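Review: Tallstead two-arm simulation pack from Marulanda
By Hjørdis Sjögren

I bought the Tallstead pack in December to try out handover tasks before booking time on our real cell at Brornwood. The one-seat license was $88. It comes with a two-arm workcell, 2 trays and a small set of parts to move between them.

Setup

The installer worked the first time. The default task has both arms working over a brown table, one tray to each side. Thin parts can be held at both ends, and they sag a little between the grippers. My older software treated everything as a solid block.

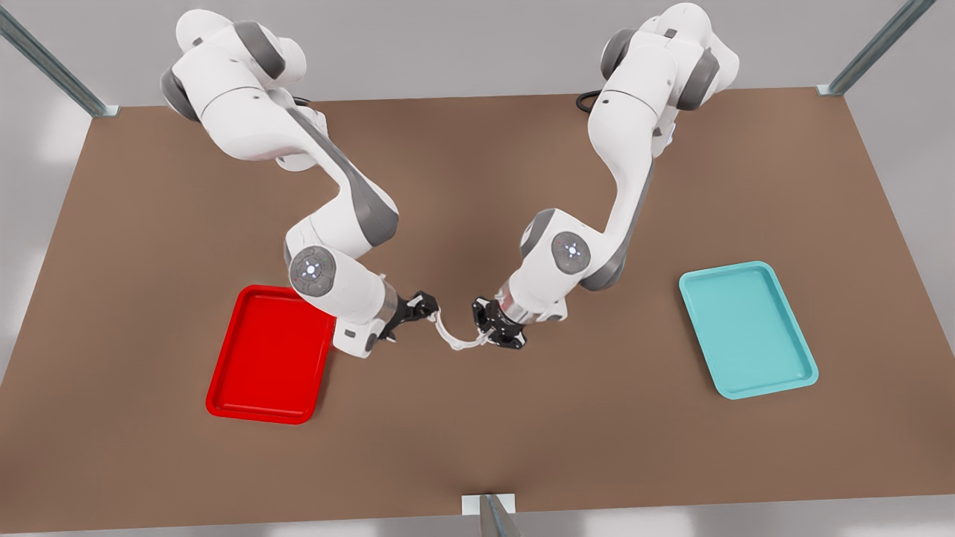

Running it

I ran 3,000 trials overnight with the handover script that ships with the pack. 1,007 ended in a drop, most of them with the thinnest part. Lowering the closing speed helped. The manual covers that setting in one line, and I had to write to support to get the units. They answered the next morning.

The close view over the trays is the one I used most. Small parts are easy to make out against the tray color, but shadows are faint, so judging height from it is hard.

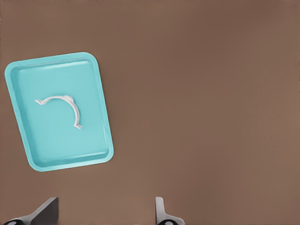 Close view with the gripper open and a white clip in the turquoise tray.

Feltico sells a similar pack with more parts, but it only has one arm. I would buy Tallstead again for handover work. For plain picking it is more than you need.

Rating: 4 out of 5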